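Vekell 2-Park Day Locker Pass
Sold by Vavia Travel Extras

The Vekell pass gives one family a rented locker at each of two neighboring theme parks for a single day. You pay once, get one code, and use it at both gates. It is meant for people who split their day between parks and don't want to carry jackets, lunch and souvenirs back and forth across the plaza.

Price: 446 per season, or 2 day passes for 188
Locker size: medium, fits two school backpacks and a folded umbrella stroller
Code type: printed card or text message
Valid: park opening until closing, same day
Re-entry: unlimited

Lockers are just inside the main entrance at Koltus Park and to the left of the ticket windows at Tefera Gardens. There are 200 at each location. Your code opens the same locker number at both parks, so you only have one number to remember. If a door won't open, go to the guest services window next to the lockers and show your card.

Day passes can be moved to another date up to the night before. After that they can't be changed. The season pass runs from April to the end of October and covers every day both parks are open, including the late summer evenings when Koltus stays open until 11 pm.
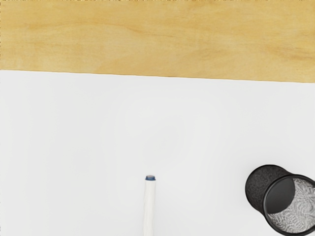
One buyer wrote to us that the pass worked well until dinner time, when the family walked back to Tefera for the last rides and found they had left the sweatshirts in the Koltus locker. The same buyer asked if staff could bring things across. They can't. Each locker is separate, and whatever you put in at one park stays there until you pick it up.

Lockers are emptied at closing. Anything left inside goes to lost and found at that park and is held for 30 days. Bring your card or the text message with you when you come to collect it.

Food is fine if it is in a closed container. No ice chests, glass bottles or pets. The lockers are not cooled, and the ones at Koltus get afternoon sun, so chocolate and medicine should stay with you.

Printed cards are mailed within a week of your order. Text codes are sent at 6 am on the day of your visit. If you are ordering for more than one family, place a separate order for each, as every code is tied to one phone number.

Park tickets are not included.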